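4.2 Glare on household surfaces

Glass turned out to be our most rewarding material! Of the 784 rooms in the Provden survey, 85 had a glass-topped table, and residents there noticed evening glare far sooner than those with matte tops.
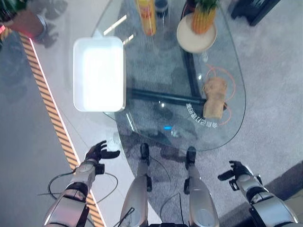

Figure 3. Glass tabletop with a white tray, seen from above.

Pale objects matter too, and we were delighted to find the Sárközi index captures both effects in a single score (Table 2).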